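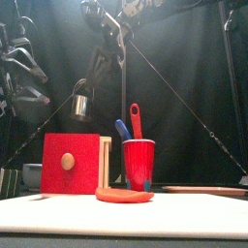 **Do I have to read the Larnov books in order, or can I start with the third one?**

Start with the first one if you can get hold of it, because the third gives away who betrayed the brother in its opening chapter and the whole first book hangs on you not knowing that.

*Posted by Skerholm Reader, January 22, 2023*

Okay, so that's the short version I got from the clerk at my used bookstore, and I'm hoping for a longer one from you all. My situation: I picked up book three of the Larnov series for three dollars, purely for the cover (brooding winged guy, thunderstorm, you know the type). I read the first 18 pages standing in the aisle and I'm already hooked on the banter. But I have no idea who half these people are, and the library copy of book one has 7 holds ahead of me. I read paranormal romance mostly for the couple, and each book seems to have a different couple, so does the order really matter that much? Also, is there a cliffhanger at the end of book three? I can't do cliffhangers right now. I threw a paperback across the room last July and my cat still hasn't forgiven me.

---

**plorkley_shelf**

I've been through this series twice and I'd split it up a little.

The romances stand alone. Every book has its own couple, they get together by the end, and you won't be left hanging on that side of things. If all you want is the winged captain and the healer falling for each other while pretending they aren't, book three works fine by itself. It's my favorite couple of the bunch, too! He's so stiff and formal in the early chapters and she just keeps handing him chores.

The war plot is where order matters. Book one sets up the court and the betrayal, book two is the siege, and book three picks up the morning after the siege with hardly any recap. There's a scene on a bridge in the middle that made me cry the second time through, and the first time (when I'd skipped ahead, same as you) I just thought, well, who's this guy? So you do lose something. 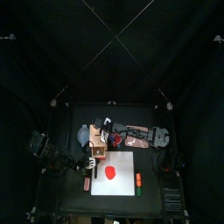

The other thing you lose is the slow build on the villain. In the first book she's almost likable – she's funny, she's kind to the kids at court, and I was rooting for her for a good long stretch. By book three she's a full-on monster from page one, so a new reader never gets that sick little feeling of having been wrong about her. I think that's the best thing the author does, and I'd hate for you to miss it.

On the cliffhanger: the couple gets a proper happy ending, epilogue and all. The last page of the epilogue has a letter arriving, and the letter is bad news for somebody else. I wouldn't throw the book over it, but I did say a word out loud on the bus.

What I'd do in your shoes is put the book away and wait out the holds. If you can't stand to, skip the prologue and chapter one, start at chapter two, and go back to them later. Most of the big giveaways are crammed in there.

---

**WalczakFan77**

just read it lol. I started with book four and I was fine. The second one drags anyway, way too much marching

---

**tea_and_tropes**

Agree with most of what plorkley_shelf said, except I'd push back on skipping chapter one. That's where the captain and the healer meet, and if you're there for the couple you can't miss the bit with the bandages! Skip the prologue only. It's all in italics so you can't mistake it for anything else.

One more idea: ask your library about the audiobook of book one. The hold line for audio is a lot of times shorter than for print, and the narrator is great with the court scenes. Her voice for the captain in the later ones took some getting used to – he sounds like he has a cold – but I came around by the wedding.

And check the edition of your three-dollar copy. Some of the older printings have a short story tucked in the back about the brother, set before everything else. It doesn't spoil a thing and it might tide you over while you wait on those holds.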